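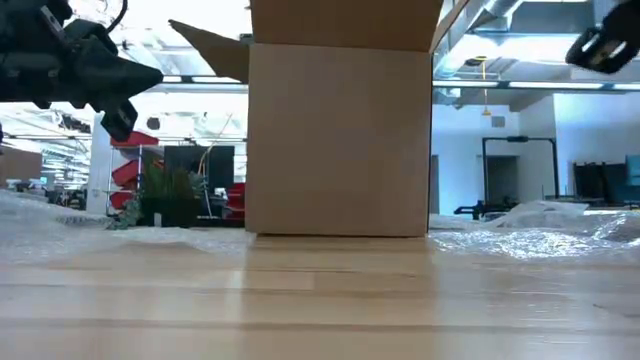 Montar a primeira fase no editor de Pliturness é a parte mais divertida do jogo, e dá para ter algo jogável em 14 minutos! A fase de treino se passa num depósito, e o objeto principal é o mais simples que existe: uma caixa de papelão parda, sem rótulo nem texto, aberta em cima, com as abas laterais viradas para fora. No jogo ela serve de alvo, de degrau e de esconderijo para as moedas.

Antes de começar, confira se o perfil está salvo e se o modo Oficina aparece no menu principal (ele é liberado depois da fase 2).

1. Abra Oficina > Nova fase e escolha o cenário Grarness. Ele já vem com piso, paredes e gravidade ajustada.

2. Digite um nome de até 22 caracteres. Acentos funcionam, emojis não.

3. Arraste a caixa da gaveta de objetos para o piso. Ao soltar, ela se encaixa na grade com um estalinho muito gostoso de ouvir.

4. Toque na caixa e abra Abas. Cada aba gira separadamente, e é aqui que a física brilha: uma aba inclinada desvia a bola, e uma aba em pé funciona como tabela. Experimente bastante!

5. Posicione o lançador. Comece com a força em 92 e vá baixando até a bola fazer uma curva bonita.

6. Espalhe as moedas. Pelo menos uma precisa ficar fora da caixa, senão o botão Publicar continua cinza.

7. Toque em Testar. Para voltar ao editor sem perder nada, segure o botão de pausa.

Nota: a bola Godinho quica mais que a padrão e atravessa cortinas. Se quiser uma fase só para ela, marque Bola fixa em Regras.

Nota: a trilha Sitar acelera conforme o jogador acerta — fica ótima em fases curtas. O volume dela é independente dos efeitos sonoros.

Cuidado: Limpar cenário apaga também o lançador e as moedas, e não há como desfazer. Salve uma cópia antes.

Cuidado: não feche o jogo enquanto o ícone de disco estiver girando. A fase pode ficar corrompida e sumir da lista.

8. Para publicar, você precisa vencer a própria fase uma vez, sem usar a câmera lenta. Depois disso o código de compartilhamento aparece na tela de resultados — copie e mande para os amigos!

Se o código não aparecer, verifique a conexão e entre de novo em Oficina > Minhas fases.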